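Open-Case Work: Handling Notes for Drives, Memory and Cards 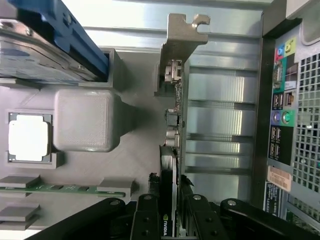
Desktop Hardware Group - Gevell Technical Services
2 January 2024

The bench procedure for tower units was revised in November and applies to all sites from this issue. Most of it will be familiar. The changes concern the order of removal, torque on caddy screws, and what gets written on the job sheet. The old sheet (form 73) is withdrawn. Please recycle any pads still in the drawers.

Position of the case

Towers are worked on their side, board facing up. Expansion cards then stand upright out of their slots and their weight goes down into the connector. With the case standing, a heavy card hangs from the bracket and the slot takes a bending load as soon as the screw comes out. Put the antistatic mat down first and clip the wrist strap to it before the side panel is opened. The mat is checked at the start of each month and the reading goes in the Judano log, even if it is the same as last month's.

Drives

Drives in plastic caddies come out with the caddy. Do not pull on the drive casing. On the units we see most, the caddy grips the drive along both sides and releases with light outward pressure. The blue ones get stiff after a few years and can crack at the corner if flexed cold, so let a case that has been in the van come up to room temperature.

Labels on older drives are often too faded to read. If the serial number cannot be read with certainty, write "illegible" on the sheet and take it from the firmware screen later. Guessed characters caused 661 mismatches in the asset register last year, nearly all of them a B entered as an 8 or the reverse. Do not put a new sticker over the old label, and never cover the breather hole.

Processor and cooler

Leave the processor in its socket unless the job calls for it. If the cooler has been lifted, clean off the old compound and apply new. Reusing the old layer is not accepted, however good it looks. Lint-free wipes and solvent are in the second drawer, marked Flikine. Tighten cooler screws in a diagonal pattern, two turns at a time.

Memory

Hold modules by the short ends. The gold contacts are not to be touched or cleaned with an eraser, which leaves residue and takes plating off. Before inserting, line up the notch with the key in the slot. Press at both ends until the latches close - a module that is seated at one end only may still pass the first power-on and then fail under load. Note the slot for every module removed. Paired modules that go back in the wrong slots will run, but in single-channel mode, and the user will report the machine as slow.

Expansion cards

1. Remove the bracket screw and put it in the tray.
2. Check for a latch at the far end of the slot. Graphics cards nearly always have one.
3. Release the latch, then lift the card straight up by the bracket and the top edge.
4. Keep fingers away from the capacitors. The cylindrical type on older cards will lean if pushed, and the leads fatigue.
5. Put the card in a bag before it is set down.

When refitting, the foot of the bracket goes into the gap between the board and the case wall. If the bracket binds, take the card out and look. Several damaged slots last year came from pushing on a card with its bracket resting on the edge of the board. Where a tower holds two cards side by side, the graphics card goes in first and the narrower card after it.

Stock

Antistatic bags are down to one box of 100 at the main bench. A further 1,000 are on order from Lý and are due this month. Until they arrive, bags without holes may be used again. Caddy screws are short threaded only; the longer ones in the same tray are for fans and will foul the drive.

Job sheets

The new sheet has a line for each slot and bay. Fill in all of them, including "none fitted". Sheets with blank lines will be returned. Questions on the procedure go to Trinh Sầm at the main bench, who also holds the torque driver and signs it out.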